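Road notebook, Ornum to Ovby section
September, entry 7

Purpose of the run: check markings and surface on the approach to the signal junction and on the straight through the forest, before the resurfacing list for Presetmont is closed. Drove the section 2 times, same direction. Second pass was slower where traffic let me, mostly to look at the right edge line again. Dry pavement on both passes, sun in and out of the trees.

Tire pressures checked before leaving. Trip counter set to zero at the Odoi turnoff. I forgot to do this on the first pass, so distances from that pass are worked back from the second and should not be copied into the master sheet.

Junction

Stop line and lane lines were readable from the driver's seat at normal approach distance. Guide markings across the junction are dashed and still do their job. I would not spend paint on them this season. The side lane by the woods has a continuous edge line and an arrow, both fine.

Signals: mast on the right island, arm over the road. Two heads on the arm and one lower on the pole. From the center lane with a car ahead, the overhead heads are the ones I used. The lower head depends on what is standing in the right lane, and with a truck there it would be gone. Note for the signal people, not for us.

Long red on the second pass. Enough time to write up the island curb, which needs a closer look on foot. Grass on the left island is brown and short, no sight problem.

Straight

Two lanes, solid edge line each side, broken center line. Trees close on both sides, so the light on the pavement changes the whole way and surface grading by eye is poor. Shade hides patches and sun makes good asphalt look polished. I graded only what I saw the same way on both passes. Anything else is left blank.

Right edge line: one stretch worn brighter than the rest. Left edge line is thinner to the eye but unbroken where I could follow it. Center dashes are complete. The near ones can be judged from the car. Past the fourth or so they close up into one line and there is no point grading them from a moving vehicle.

Lighter areas in both lanes at the orange sign. The one in the right lane is streaked. Could be old repair, could be light through the leaves. Marked "check on foot."

Delineator posts: white with dark marking near the top, upright where noted. I did not log every post.
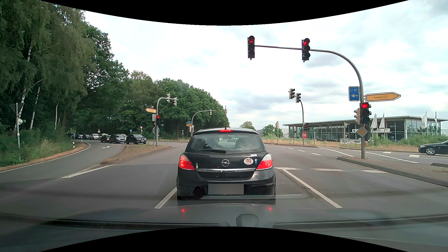
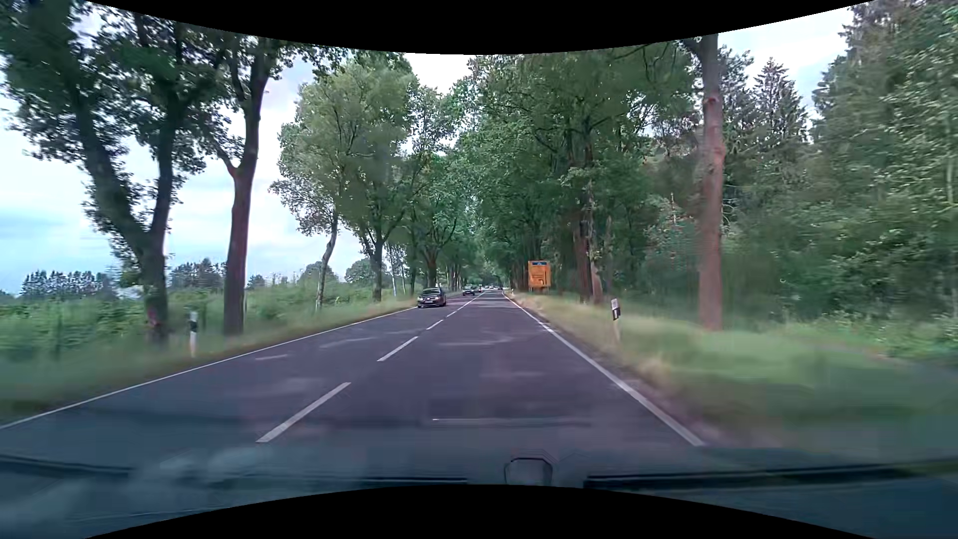
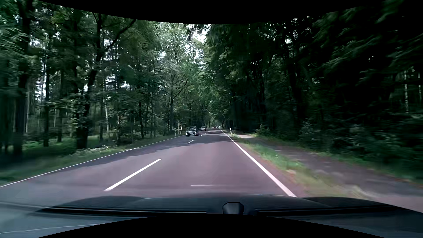
Ornum–Ovby section. First: junction approach, signals at red. Second: straight, orange sign on the right verge. Third: straight, shadow across the left lane.

Orange sign: large, on short supports, on the right verge. Route or arrow figure at lower right, several lines of text over it. I could not read the text at driving speed on either pass. Too many lines for one sign if the aim is to get people to change route. Ask Presetmont for the sign plan and compare.

Oncoming traffic was steady on the straight, mostly cars in loose groups. That matters for the closure plan. With one lane shut there would be a queue at each end, and the end toward the junction has little room before it interferes with the signals. Shuttle working with temporary signals should be timed off-peak. I have 25 minutes of tally marks from the pull-off, to be typed up separately. They cover one direction only.

Method notes

Grading sheet has 7 classes for line wear. In practice I used three of them. The middle classes are hard to tell apart from the driver's seat and two people would not agree on them. Suggest merging before the Odoi section is done, or the two sections will not compare.

Speaking notes into the recorder worked better than stopping to write. Road noise with the window open made parts of the first pass useless. Keep it closed.

Sun visor down hides overhead signals when first in line. Obvious, but I did it.

Open items

Island curb at the junction, on foot, with tape.
Light patches by the orange sign, on foot, overcast day if possible.
Sign plan from Presetmont.
Type up tally marks.
Repeat the straight in the opposite direction for the left edge line. Cannot grade it properly across the oncoming lane.
Return the spare measuring wheel to the Ovby store. The counter on it sticks, tag it before it goes back on the shelf.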